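Wäsche, Falten, Spannbettlaken: Wir suchen Leute, die mit uns durch die Zimmer gehen

Saison 2023, Hausdienst und Wäschekammer, Pension Prederora

Ich schreibe diese Anzeige selber, am Küchentisch, mit einem Kaffee daneben, und darum wird sie vermutlich länger als das, was man sonst unter "Stellen" findet. Ich heisse Waltraud Widmer, ich führe die Pension Prederora zusammen mit Beat Grabner, und ab dem Frühling brauchen wir wieder Hände für Betten, Bezüge und alles, was weich ist und jeden Tag gewaschen werden will. Gesucht sind 3 Personen im Teilzeitpensum, dazu ein paar Aushilfen für die vollen Wochen. Wer im letzten Jahr schon da war, darf sich natürlich wieder melden (bitte, bitte!).

Worum es geht

Wir haben Zimmer auf zwei Etagen und unter dem Dach, und am Abreisetag wird jedes Bett komplett abgezogen. Das heisst Kissenbezug, Duvetbezug, Spannbettlaken, Molton. Alles kommt in die Säcke, die Säcke kommen hinunter in die Wäschekammer, und dort wird sortiert, gewaschen, getrocknet, gefaltet und ins Regal gelegt. Gebügelt wird bei uns nur die Tischwäsche. Die Bettwäsche streichen wir beim Falten glatt, und wer das einmal richtig gezeigt bekommen hat, der will gar kein Bügeleisen mehr sehen.

Unser ganzer Bestand umfasst 2,284 Stück, vom Gästetuch bis zum Duvetbezug. Ich weiss das so genau, weil Beat im Oktober Inventar gemacht und alles in eine Liste eingetragen hat, mit Zustand und Fach. Die Liste hängt in der Wäschekammer, und sie soll auch in dieser Saison stimmen. Wer also ein Loch findet oder einen Fleck, der nicht mehr herausgeht, schreibt das Stück auf und legt es in die blaue Kiste. Aus den alten Leintüchern machen wir Putzlappen, davon haben wir nie genug.

Und dann sind da die Spannbettlaken. Ich muss dieses Kapitel ansprechen, denn daran sind bei uns schon recht gestandene Leute verzweifelt. Ein Leintuch ohne Gummi faltet jeder. Ein Spannbettlaken kommt aus der Trommel als Knäuel, der Gummi hat sich eingerollt, und oft genug steckt noch ein Waschlappen oder eine Socke in einer Ecke. Man sucht erst einmal die Naht und den Gummizug, zieht ihn auseinander, und erst dann fängt man mit den Ecken an. Ich zeige das allen persönlich, und zwar so lange, bis es sitzt.

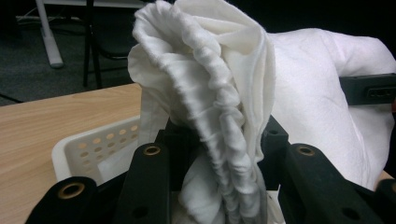 Weisser Stoff mit Gummizug, noch ungefaltet.

Am Schluss soll ein flaches Paket daliegen, den Gummi nach innen, die glatte Kante nach vorn. Die Laken in der Breite 91 kommen ins untere Fach, die breiten darüber, und bitte wirklich nicht mischen! Wenn oben unter dem Dach ein Gast wartet und man mit dem falschen Laken vor dem Bett steht, läuft man die ganze Treppe noch einmal. Kissen und Duvets werden auf dem Bett aufgeschüttelt und ausgelüftet, im Sommer bei offenem Fenster, und danach in Drittel gelegt. Deko mit Schwänen und Fächern machen wir keine. Ein sauber gemachtes Bett reicht unseren Gästen völlig.

Wen wir uns vorstellen

Eine Ausbildung in der Hauswirtschaft ist schön, verlangt wird sie nicht. Beat hat früher bei der Schreinerei Ruchti gearbeitet und konnte am Anfang kein Kopfkissen beziehen, ohne dass es schief in der Hülle sass, heute ist er schneller als ich. Du solltest gern auf den Beinen sein und Treppen steigen können, einen Lift haben wir nicht. Ein voller Wäschesack hat schon sein Gewicht, wir tragen die grossen deshalb zu zweit. Deutsch brauchst du so weit, dass wir uns absprechen können und du einem Gast sagen kannst, wo der Frühstücksraum ist. Wenn du Italienisch oder Portugiesisch sprichst, freut sich unsere Küche.

Was mir wichtig ist: dass jemand es sagt, wenn etwas nicht geklappt hat. Einmal ist ein rotes Geschirrtuch in die Kochwäsche geraten, und wir hatten eine Saison lang rosa Waschlappen. Das ist vorbei und verziehen, nur hätte ich es gern am selben Tag gewusst und nicht erst, als der Stapel schon im Bad von Zimmer sieben lag.

Wenn du empfindlich auf Waschmittel reagierst, sag es uns bitte gleich. Wir waschen mit Rinex ohne Duftstoffe, Handschuhe liegen bereit, und man kann sich auch so einteilen, dass du vor allem beim Falten und in den Zimmern bist.

Arbeitszeiten und Lohn

Angefangen wird um halb neun, fertig sind wir meistens am frühen Nachmittag, an grossen Wechseltagen auch einmal später. Der Plan hängt zwei Wochen im Voraus aus, und Tauschen ist erlaubt, solange es auf dem Plan steht. Für das kleinste Pensum zahlen wir 900 Franken im Monat, grössere Pensen entsprechend mehr, dazu Ferienanteil und das Trinkgeld, das unter allen im Haus geteilt wird. Aushilfen rechnen wir nach Stunden ab. Ein warmes Mittagessen gibt es immer, wir essen alle zusammen am langen Tisch (und ja, auch vegetarisch). Schürze und Oberteil bekommst du von uns, gute Schuhe bringst du bitte selber mit.

Ein kleines Zimmer im Nebenhaus können wir vermieten, falls du von weiter weg kommst. Es hat ein eigenes Bad, die Kochnische ist ehrlich gesagt winzig. Parkplätze sind hinter dem Haus, der Bus hält unten bei der Erkala, von dort sind es ein paar Minuten bergauf.

Schnuppern und bewerben

Ich halte wenig von dicken Mappen. Schreib mir ein paar Zeilen, wer du bist, was du bisher gemacht hast und ab wann du könntest. Ein Lebenslauf ist gut, ein Foto muss nicht sein. Wer lieber redet, ruft im Büro an und verlangt nach mir oder nach Beat - am besten am Nachmittag, vormittags sind wir beide in den Zimmern und hören das Telefon nicht.

Danach laden wir dich zu einem Schnuppertag ein, der selbstverständlich bezahlt ist. Du gehst am Morgen mit mir über die Etagen, isst mit uns, und nach dem Essen stehen wir zusammen in der Wäschekammer am Falttisch. Du darfst dabei alles fragen, auch nach Lohn und freien Tagen. Wir sagen dir innert weniger Tage Bescheid, so oder so, das finde ich das Mindeste.

Bewerbungen kannst du auch einfach an der Rezeption abgeben. Bitte schreib "Wäsche" auf das Couvert, sonst landet es bei den Lieferscheinen.

Ich freue mich auf euch!

Waltraud Widmer
Pension Prederora, Hausdienst
5. März 2023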